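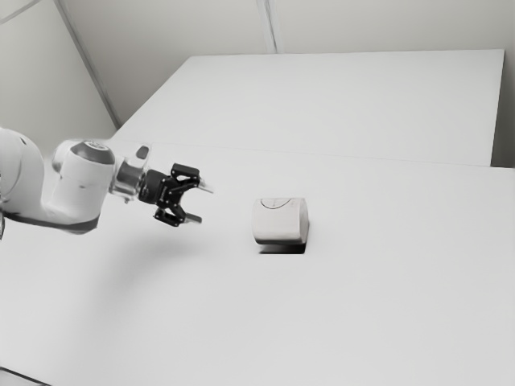
Fleston College, Automation Teaching Lab / Equipment Reviews

Ketar Cell Simulator, teaching license
Reviewed by Magdy Ezzat

We bought the teaching license of Ketar in May, after our old simulator stopped opening on the new computers. I have used it with two groups of students and also alone in the evenings, so I think I can give a fair opinion now.

Ketar is a program for building a small robot cell on the screen and writing the motion for it. You choose an arm, a gripper and a table, you put in a part, and you teach the positions. The license is for 5 seats. It is sold by Shehata, who also answer the support mail, and they answered me the same day each time I wrote.

Installation took me 40 minutes, and most of this was the download. On the older computers in the back row the program starts slowly but then it runs well.

The first exercise in the package is a simple pick. There is a white arm with a black two-finger gripper and one small soft-looking block on a white table, and the student must bring the open fingers to the block, close, and lift. I like that the cell is so plain. My students are beginners and they get lost quickly when there is a conveyor, a fence and a pallet on the first day. The shadows are also a real help. Under the block the shadow is dark and sharp, under the arm it is soft and wide, and the students learn to look at this when they judge the height of the gripper.

White on white is less good on a projector. In our classroom the seam between the front table and the rear one nearly disappears, and from the last row the students cannot say where the table finishes. You can change the table color in the settings, but the setting is not saved with the exercise, so I must do it again for every seat. I reported this and Shehata said that it is known.

The gripper model is detailed enough for teaching. You see the linkage plates and the pale pads at the fingertips, and the opening can be typed as a number or moved with a slider. I prefer the number. The slider jumps in steps that are too big for a small part.

Contact with soft parts is the weak point for me. If the closing force is high, the fingers go a little inside the block before the program notices. For rigid parts I did not see this. Nilard, the simulator we had before, was better here, though it was much harder to learn and the menus were terrible.

The manual is short and clear. Only 3 exercises come with the teaching license, and a good student finishes them in one afternoon. After that you write your own. The exercise editor works, but please save often, I lost one cell completely when I renamed a part.

I give it 4 out of 5 for a first course. For a lab that wants to study grasping of foam or textile parts, I would ask for the trial first and test the closing force with your own part.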